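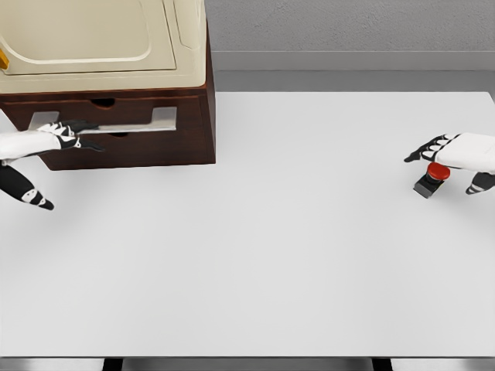

Can it open a drawer yet?

Oct 13, 2025

Sort of. Depends whose drawer.

In June we started asking firms building two-handed household robots a dull question — what chores can it do, start to finish, with no one stepping in? Most sent videos. Brernimico sent numbers, and good on them.

Their practice kitchen lives in simulation. Cabinet, long metal handle, plain table. One hand takes the handle, the other goes off to do something else. In 789 practice runs at the drawer, 656 ended with it open. Sounds great until you picture your own kitchen jamming every sixth go.

And that's the computer version. Real drawers swell in the humidity. Real drawers have a spatula wedged in the back.

Museck, which is after shop-floor work, reckons pressing buttons and moving bins is close. Folding, wiping, anything soft or greasy, not close. Rizzi tried a real unit in a staff lunch room and gave it 16 jobs. It finished the easy ones, slowly. Nobody has seen the good teaspoons since.

Tritedside wouldn't give a date for home sales, or a price, or let us bring our own labour-saving test (one full dishwasher, badly stacked). Fair enough. I wouldnt want to unload it either.

So for now, drawers. Some of them. We'll ask agian next June.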